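June, mixer bench, 2:15 pm

Ginger-lime syrup, batch 14. Same sugar as last time, 400 g to 400 ml water, ginger grated instead of sliced. Steeped off the heat, then strained twice. Yield 720 ml. Color is cloudier than batch 13 and there is more burn at the back. Golnar Babaei tasted it with soda and with rum and prefers it with rum. I would cut the ginger a little for the gift set.

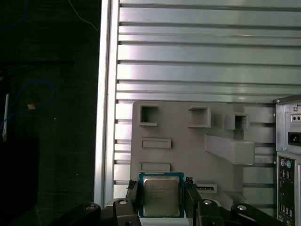
Intel processor, held at both sides.

Grapefruit-rosemary still goes bitter. Pulled the rosemary early and it did not help much, so the pith is the likely cause. Next time zest only, no peel strips.

Filled 100 ml sample bottles for Plaseo. The Vorkard caps fit but need a hard last turn; two leaked on their sides. Ask for the thicker liner.

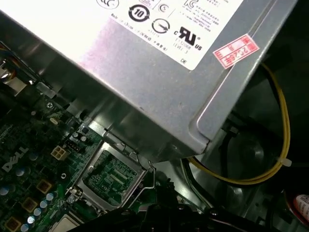 Power supply and its label, inside the desktop case.

To do: pH on both syrups, shelf test in the fridge and on the counter, draft recipe card for the ginger (one part syrup, two parts rum, soda to top).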